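# 厩舎だより 10月号

こんにちは!やっと朝晩が涼しくなって、馬たちも私も元気です。今月はオトモント(Otmont)の冬支度と、はじめての障害練習会のことを書きますね。
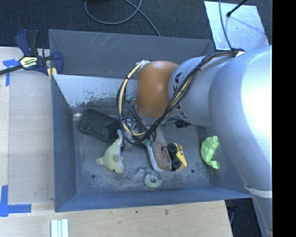 ## オトモント、毛刈りしました

11歳になったオトモント、今年は冬毛の伸びが早くて、軽く乗っただけで首から胸まで汗びっしょり。乾くまで毎回つきっきりなので、思い切って毛刈りをしました。脚と鞍下は残して、お腹と首だけ。バリカンの音が苦手な子なので心配していたのですが、乾草をもぐもぐしている間に終わってしまって拍子抜け(耳だけはずっと後ろ向き!)。夜は中厚の馬着を着せています。去年のは肩が擦れていたので、肩幅の広いものに買い替えました。

## 練習会に行ってきました

Stulskaの馬場で、コステル・ソフティッチ先生の練習会に参加しました。地上横木から始めて、最後は6つの障害をつなげたコース。私は3番目の手前でどうしても前のめりになってしまい、「待って、待って、まだ待って」と何度言われたことか。うちのFasbyは小柄なのに歩幅が大きくて、私が慌てるとすぐ一歩抜いてしまうんです。肩を起こして待てたときだけ、すっと跳んでくれました。翌日は太ももが筋肉痛で、階段がつらかった……。

次回も申し込むつもりです。馬運車にあと一頭分空きがあるので、一緒に行きたい方は厩舎で声をかけてくださいね。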